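Osalside Housing to Open Shared Laundry Rooms in October

FOR IMMEDIATE RELEASE

OSALSIDE – Tenants in two of Osalside Housing's apartment buildings will be able to do their washing on site again when shared laundry rooms open in October. The rooms are on the ground floors of Jodon Court and the Antoniuk Building, and they will serve 500 households between them.

Both buildings had basement laundries until the boilers were replaced and the space was given over to the new heating equipment. Residents without a washer at home have been using the coin laundry on Mill Street, a walk of several blocks from Jodon Court and farther from the Antoniuk Building.

"The basement rooms went out of use and the plan to replace them kept getting pushed to the next budget," said Dariusz Żak, head of property services at Osalside Housing. "People told us at every tenant meeting that they were carrying wet clothes home on the bus in winter. We should have done this sooner."

The rooms will be open from 7 a.m. to 9 p.m. every day, including Saturday and Sunday. Residents will get in with the same key fob they use for the front door. No new fob or separate registration is needed, and subtenants named on a lease are covered.

A wash will cost $2 and drying is included in that price. Payment is by a laundry card that can be loaded at the rental office or at a terminal inside each room. The terminals take bank cards but not cash. Residents who want to pay cash can load a card at the rental office during office hours. Unused balances stay on the card and are refunded when a tenancy ends.

Osalside Housing set the price after a survey of tenants in both buildings last spring. Most of those who answered said they would use an on-site laundry at least once a week if it cost less than the coin laundry. Evening hours were the most common request, followed by folding tables and somewhere to sit.

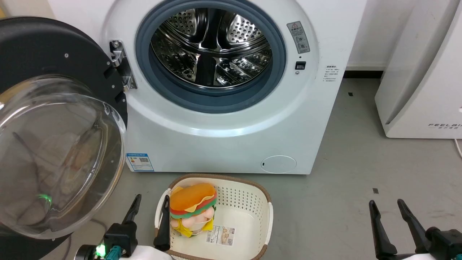 The rooms were fitted out by Irkus, a local contractor that has also worked on the stairwells at Jodon Court. The work covered new water supply lines, floor drains, ventilation and wiring, along with sealed flooring that slopes toward the drains. Each room has a folding counter, a bench, a utility sink and a door wide enough for a wheelchair. Lights in the corridor outside have been replaced as well.

Noise was the main worry raised by residents on the second floor of the Antoniuk Building, whose apartments sit above the new room. The ceiling there has been insulated and the last wash of the day has to be started by 8 p.m. Osalside Housing will take sound readings in the apartments above during the first weeks of operation and will share the results with the tenants who live there. If the readings are too high, closing time will be moved earlier.

"I would rather have that conversation early on than after a year of complaints," Żak said. "The hours are not fixed forever. If they don't work for the people upstairs, we will change them."

Residents can book a time through the tenant website or on the paper sheet posted outside each room. A booking is held for 15 minutes. After that the slot is free for anyone to use. Walk-in use is allowed whenever there is no booking, and a household can hold up to two bookings at once.

House rules will be posted in each room. Rugs, horse blankets and work clothes soaked in oil or solvent may not be washed in the machines. Dyeing is not allowed. Detergent is not supplied. Users are asked to clean the lint filter after drying, wipe the rubber door seal after washing and leave the washer door ajar so the drum can air out. Clothes left behind will be placed in a bin by the door and kept for 7 days.

Faults should be reported to the maintenance line, using the number on the front of each machine. Repairs are covered by a service agreement, and calls made before noon on a weekday will normally be answered the same day. Any wash interrupted by a fault will be credited to the card.

The project was paid for out of Osalside Housing's building improvement fund and will not lead to a rent increase. Income from the machines will go toward water, power and upkeep of the rooms.

An open house will be held at Jodon Court on the Saturday before the rooms open, from 10 a.m. to 1 p.m. Staff from the rental office will be there to load laundry cards and show residents how the booking system works. The first 50 households to attend will receive a card loaded with enough for two washes. Antoniuk Building tenants are welcome at the open house, and printed instructions will be delivered to every mailbox in both buildings. The instructions can be requested in large print.

Osalside Housing is looking at whether the same kind of room could be added to its other properties – a decision will be made after the first winter of use.

About Osalside Housing

Osalside Housing is a nonprofit landlord that owns and manages rental apartments in Osalside. It rents to families, students and retired people and keeps its own maintenance staff.

Media contact:
Dariusz Żak
Head of Property Services, Osalside Housing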